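Cuaderno del taller, febrero, entrada de la tarde

Vamos a dejar esto escrito antes de que se me olvide el orden de las cosas, que ya me ha pasado otras veces y luego Ovidiu me pregunta y yo le contesto de memoria y mal.

A media mañana la pinza derecha ha empezado a cerrar tarde. Poquito, una cosa que al principio achaqué a mis manos (llevaba un buen rato con las demostraciones del desayuno y una ya no tiene el pulso de las nueve). Pero al repasar las grabaciones en Urnix se ve clarísimo: la apertura que calcula el programa va por detrás de los dedos, se queda plana un momento y luego pega un salto. Con la izquierda, nada, una curva preciosa. Con la derecha, escalones.

De 74 episodios de hoy he marcado 17 como malos. Los he revisado uno por uno, con café, y en todos el fallo cae en el mismo sitio: cuando los dedos están casi cerrados del todo sobre algo. Con la pinza abierta, perfecto. El salto llega a ser de hasta 2 centímetros en la lectura, que para coger una taza ya es una barbaridad, y no quiero ni pensar en lo que haría el brazo con eso si nos lo llevamos al entrenamiento sin filtrar. Bueno, sí lo pienso: lo que hizo en Preda el mes pasado, cerrar en el aire y después empujar el vaso hasta tirarlo de la mesa. Entonces le echamos la culpa a la política y reentrenamos entero. Ahora sospecho que ya venía de aquí, y me da una rabia tremenda.

Cosas que he probado, en el orden en que las he probado:

Reiniciar Urnix. Nada.

Cambiar el cable de la derecha por el de repuesto. Nada tampoco, aunque el viejo tenía el conector flojo y lo he tirado al cajón de los dudosos.

Volver a pasar la calibración de apertura, dos veces. Mejora un rato y a los pocos episodios vuelve. Esto me despistó bastante, porque parecía que la cosa iba de calibración y perdí casi una hora por ahí.

Bajar la exposición. ¡Aquí sí! Con la exposición baja el salto casi desaparece, pero la imagen queda tan oscura que no sirve para lo demás. Así que el problema es de luz, o la luz lo empeora, que para mí ahora mismo es lo mismo.

Mi teoría, apuntada a las cuatro y veinte para que conste: al cerrar, la placa del dedo gira lo justo para que el marcador coja el reflejo de las lámparas, el detector lo pierde unos cuantos fotogramas y Urnix, en vez de dejar un hueco, rellena con el último valor bueno. De ahí la parte plana, y luego el salto cuando lo recupera. Ovidiu Lazăr no está muy convencido, dice que si fuera el reflejo fallaría igual en la izquierda. Yo le digo que la izquierda trabaja casi siempre mirando hacia el otro lado. Hemos quedado en que mañana intercambiamos las placas y a ver quién invita a comer.

Lo que sí me preocupa de verdad es que el programa no avise. Que se pierda un marcador pasa, es normal, pero que rellene calladito y te ponga el episodio en verde no puede ser. He abierto incidencia a los de Plolletti con las dos curvas, la buena y la mala, y les he pedido una bandera por fotograma. Si tardan, me hago yo un script cutre que busque tramos planos y los marque en rojo.

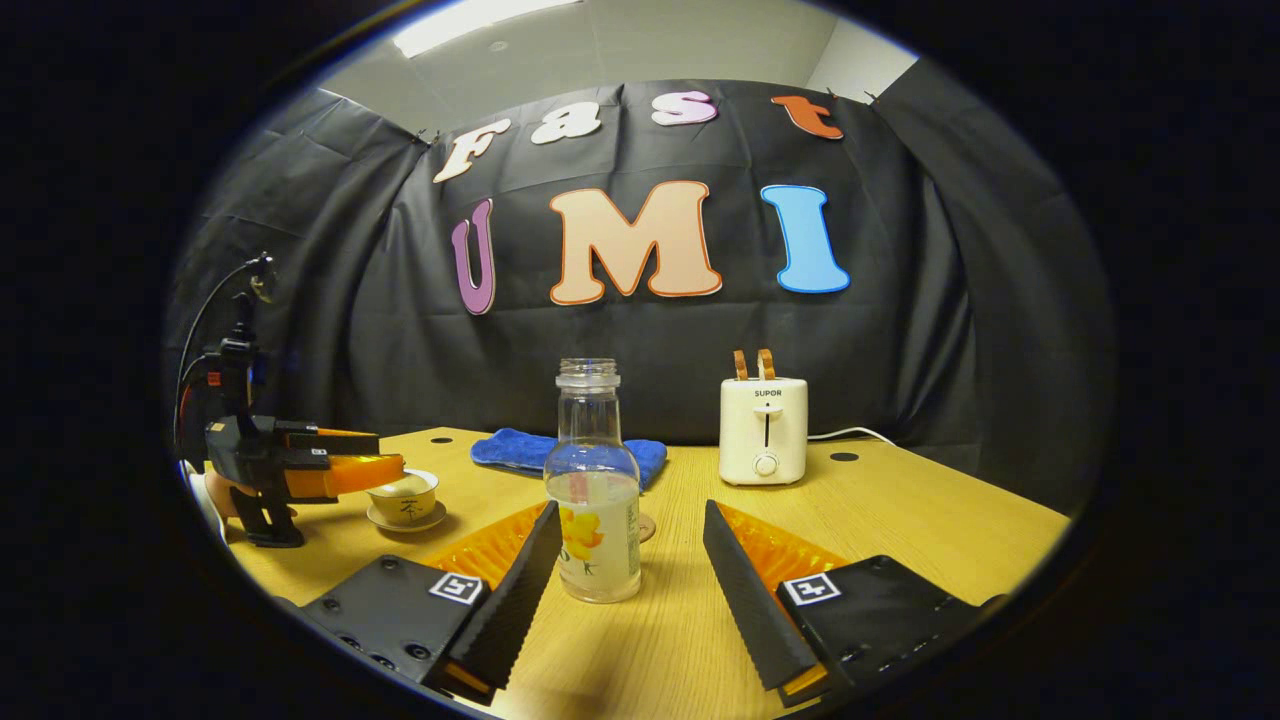 El marcador de la derecha es mi sospechoso número uno y por eso quiero repetir toda la prueba con la misma mesa puesta, sin mover nada. En la vista de la pinza derecha se ven bien los dos cuadrados blancos y negros, uno en cada placa, con los dedos abiertos a los lados de la botella de cristal, y en esta postura no tengo ninguna queja. También tengo al fondo la luz del techo, por encima de la cortina de Fast UMI, y me gustaría saber cuánto de ese resplandor llega a las placas cuando cierro. La botella me viene bien de objeto de prueba: transparente, con el cuello estrecho, obliga a apretar bastante. Después haría lo mismo con la taza de té y acabaría con la tostadora, que es grande y no me pide cerrar tanto.

Para mañana, entonces:

Intercambiar placas y repetir con la botella, primero con las lámparas como están y después con la mitad apagadas.

Imprimir marcadores en papel mate. En el cajón de Amano quedaba un paquete, creo, si no se lo ha llevado alguien para los carteles.

No borrar los episodios malos, solo moverlos a la carpeta de cuarentena. Ovidiu, esto va por ti, que nos conocemos.

Mirar los datos de enero con el mismo filtro. Me da muchísima pereza, pero si allí también salen escalones hay que avisar a Preda antes de que vuelvan a entrenar con eso.

Mientras tanto la pinza derecha se queda con cinta roja en el mango. Se puede usar para ensayar movimientos, para grabar no.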